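Flinda list - teaching by demonstration
Subject: Re: hand guiding or leader arm for the box task?
From: Buppha Thaweesak
To: flinda-teach

Hi Toon, hi all,

Sorry for the slow answer, I had your message open in a tab all of Sunday and kept wandering off to make tea.

Toon Van Damme wrote:

> We've been hand guiding our arm for the box task (pick up a small part
> from the mat, put it in the open box) and the recordings look lovely when
> we play them back, but what the robot learns from them is hopeless. It
> goes to the right area and then hovers. Decha Kaewmanee thinks our hands
> are getting into the wrist view and that the thing is learning to follow
> knuckles. I think we've just not got enough demonstrations. We have 43.
>
> Did you lot at Hamau switch to remote control in the end, and was it
> worth the bother? Also, do you tape the start area or leave it open?
>
> Toon

I'm mostly with Decha on this one, sorry! Forty-three isn't a lot, but it's enough that I'd expect the gripper to at least have a go at closing. Open a few recordings and watch only the wrist view. If there's a sleeve or a thumb in it every time the fingers shut, then you've taught it that fingers shut when a thumb appears, and there's never going to be a thumb when it runs alone. We had exactly this in March and I spent two evenings blaming the lighting.

So yes, we switched. We use the leader arm from Derkex now, the small one you clamp to the desk, and whoever is driving stands well back behind the robot. It felt awful for the first hour. You lose all the feel you get from holding the real arm, and Panya Mahawong (who is far better at it than me) still presses the gripper into the mat when he's in a hurry. I wouldn't throw your hand guided set away though - we kept ours for the long reach from the mat up to the box, where the hands were out of view anyway, and only redid the picking and the letting go. Nuchit, our little script for cutting recordings into pieces, will do that split for you. Ask me and I'll send it, but the comments are half in Thai and the other half are swearing.

On tape: we do tape. One small yellow square on the mat, and the part starts somewhere inside it, turned a different way each go. Decha Nakpan argued for leaving the whole mat open from day one and he may well be right in the long run, but with a small set I'd much sooner have one area covered properly. You can always put down a second square next month. Do check the tape before each session, the corners lift and then you're chasing bits of it round the mat with a gripper.

One thing I'd do differently if I were starting again is the pausing. When you drive by remote you stop to think, usually right above the part, and all those pauses go into the recording. I think that could be the other half of your hovering, even with hand guiding. If you stop for more than a breath, bin that one and do it again. It's annoying but you get quick.

This is how a session goes with us at the moment, copied from the sheet on the wall with the rude bits taken out:

1. Drive through the task twice without recording. Your first go is always dreadful and there's no point keeping it.

2. Put the part in the square and turn it. Don't look at how you turned it last time, just drop it and nudge it in if it rolls out.

3. Bring the arm to the start pose and look at the wrist view before you press record. You want both fingers at the bottom, the yellow square in view on the green mat and the boxes over on the right. If the square has gone out of view, move the arm and leave the mat where it is.

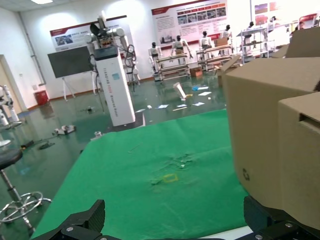 4. Record, let go of the part over the box, and drive back to the start pose before you stop. Leave that last bit in when you trim. Panya kept cutting it off and the robot would just sit there with its hand in the box.

Send me a couple of your wrist recordings if you like, I'm happy to have a look!

Buppha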